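# Hand-held grippers vs. remote control for floor pickups?

**drorham_dave**

We're teaching an arm to pick small flat things up off cushions and put them somewhere sensible. So far it has learned to punch upholstery.
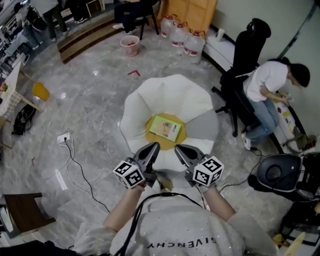
**Kohei Wada**

Before anything else, are you recording both hands for a job that only needs one? If the second hand just hovers, the policy will learn to hover, and it'll do so with great conviction.

**drorham_dave**

Fair. The left hand does have a job, it holds the cushion down while the right goes for the booklet. Or it's supposed to. Half our people forget and wave it around.

Let me fill in the rest. We have 510 demonstrations done with hand-held grippers and 200 done by remote control, with someone driving the real arm from a desk. The hand-held ones are much faster to collect and look lovely on playback. The remote ones look like a person defusing a bomb in oven mitts. But when I train on each set separately, the oven mitts win at the actual grasp, and the lovely ones come in too steep and push down into the cushion until the arm faults.

Do I throw out the hand-held data, mix the two, or take up pottery?

**Kohei Wada**

Mix them, but find out why the hand-held set fails first. My guess is force. When you hold the gripper yourself, your wrist feels the cushion give and you ease off without noticing. None of that gets written down. The recording has a path through space and a finger opening, and the arm follows that path with a much stiffer wrist than yours. Remote drivers can't feel anything, so they creep in and stop early, and that caution is in the data.

Things I'd try, in this order:

1. Replay ten hand-held demos open loop on the real arm with the cushion in the same spot. If the raw replay also punches, training isn't your problem.
2. Check the offset between the marker cubes and the fingertips. Ours was 4 mm out for most of May, and a flat object on something soft has no patience for 4 mm.
3. Lower the stiffness for the last stretch of the approach.
4. Re-record the grasp with people sliding one fingertip under the edge of the booklet. Pinching straight down works for humans because we cheat.

Only then mix. I'd start with the remote demos sampled twice as often as the others and see what happens.

**gramer_tinkerer**

just collect more. we did 1,693 demos on the Honden project and it got better by itself

**Kohei Wada**

Did it get better, or did somebody move the camera back to where it was meant to be? I was on the Honden thread. I remember the camera.

**gramer_tinkerer**

it was both

**minami_bench**

Seconding the edge trick. One addition: vary the angle the booklet lies at. We put ours down square every time because the person resetting it was tidy, and the arm went to pieces when it met one lying crooked. We asked him to be a slob. He found it very hard.

Also cut the ends off your clips. People relax after the drop and let the grippers sag, and the arm will faithfully sag too, usually into the table.

**drorham_dave**

Update: it was the offset. Left cube fine, right cube tilted, which explains why only the grasping hand was an idiot. Replay now touches down where it should. It still leans on the cushion a bit harder than I'd like, so stiffness is next, and I've told everyone to go in from the edge. Leaving this open until I've tried the mix.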